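Folding Evenings at Gustance – your questions

Do I need to bring my own laundry?
Please do! You can bring whatever came out of the dryer, in any state, and we'll find you a spot. If you come empty-handed there's always a pile to share.

Is it OK to fold on a table with a nice cloth on it?
I love folding on a lace-patterned cloth, and dark clothes are so much easier to see against it. 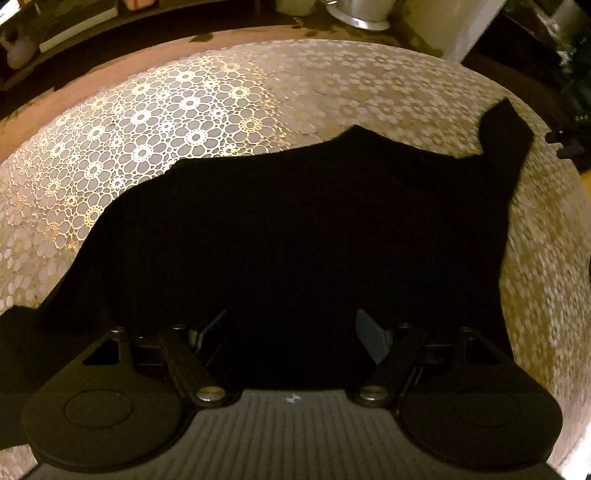
Spread a sweater or shirt out flat first, pull both sleeves out to the sides, and smooth it from the middle. Round tables are fine too – just let the sleeves hang over and bring them in last.

What about black clothes and lint?
Do them first, before the towels. I go over mine with a damp hand, then fold them inside out.

Where do I start with a really big pile?
On the floor! Tip it all out and sort by color, whites to one side and darks to the other. Don't fold a thing until you've reached the bottom (this is the part I look forward to all week).
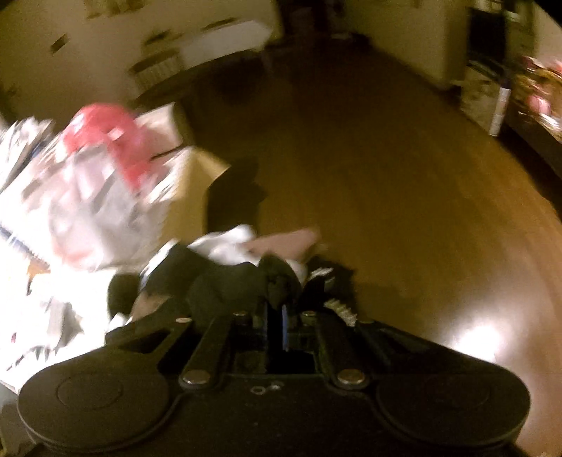 Ainhoa Requena wrote in to say that she sorts by person, never by color, and that her family of five is done in 19 minutes. She puts socks in a bowl and leaves them for whoever complains first. I've tried the bowl and it's great.

When is the next one?
December 20, 2018, at the Pestenthorpe house, upstairs. We have room for 12, so send Benito Cifuentes a note if you'd like a place.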